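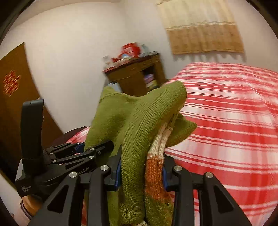 July, 6:40 in the morning

Slept badly again. The window fan quit sometime in the night and I didn't want to get up and look at it. By five the birds were going and I gave up and made coffee.

The river was down this morning. I walked to the bridge before breakfast and the gravel bar on the Halvorsen side is showing, with the old tire on it that has been there three summers. Mesfin Tefera was already out on the bank with his rod. He had caught one small bass and put it back. He says the water is too warm and he is only there to get away from his phone. We talked about the ferry. He is for closing it and I am against, and we have both said everything we have to say, so we moved on to tomatoes. His have blight. Mine don't yet.

Walked 4 miles in all, going the long way back past the feed store. My left knee was fine until the hill.

Wrote from eight until a little after eleven. The chapter on the Pamurville ferry is still not right. I have the opening of the service and I have the flood, and between them there are years where I know almost nothing except what a ticket cost. The county ledger gives the takings by month but never says who was running the boat. I got 1000 words down and will probably keep half. I cut the part about the mule. It's a good story but I have it from one person only, and she had it from her uncle.

Emilian Pop called at lunch. He found another box of his grandfather's papers in the attic in Estik and wants to know if I would like to see it before he sends it to be scanned. I said yes before he finished asking. He thinks there are 80 letters, mostly in Romanian, a few in English to the bank. His grandfather worked the ferry for two seasons and then went to the cannery, so there may be nothing in it for me at all. Emilian will read me the Romanian ones over the phone if they look useful. I told him to start with anything dated the year of the flood.

In the afternoon I did the closets, which I have put off since March. Wool to the top shelf, cotton down where I can reach it. Two moths in the hall closet, so everything came out and the shelves got wiped with vinegar. I found the scarf I thought I left on the train. Also a shirt I don't remember buying. One bag for the church sale, one bag for rags.
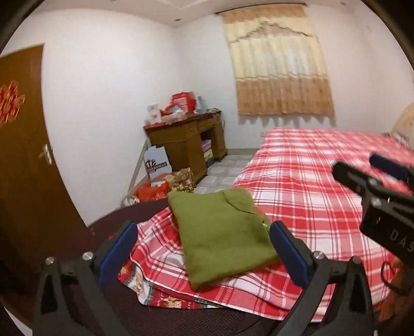 Olive green, folded, on the plaid bedspread.

Tried to fix the fan after that. Took the back off, cleaned it out, put it together again and it ran for ten minutes and stopped. I think the motor is done. The hardware store has one for less than I expected, but they close at five and it was twenty past by the time I looked. Will sleep in the back room tonight where there is a cross breeze.

Supper was cold chicken and the rest of the beans. Too hot to turn the oven on. I ate on the porch and read the water district notice, which says the rates go up again in the fall. It is two pages long and the number is on the second page.

After supper I went back to the ferry chapter for an hour, against my own rule. I moved the flood to the front. It reads better, but now the reader meets the boat on its last day and I have to find a way back to the first one. I may use the Tivuvov boatyard for that. The hull was built there and the yard book has the order, with the price crossed out and a lower one written in. It might be a better place to start than the speech at the landing, which I have never liked. I have tried to make that speech interesting in three drafts now.

My sister left a message about August. She wants to come for a week and bring both dogs. I'll call her tomorrow. The yard fence has a gap by the lilac that the smaller one would be through in a minute, so that has to be patched first.

Sent the library a check for $100 for the roof. It's less than last year and I felt bad about that, but the truck needed brakes.

To do: fan. Fence wire. Call Ruth. Bag to the church. Ask Emilian if there are any photographs in the box, I forgot to ask him that.

9:50. Still 81 on the porch. Going to bed.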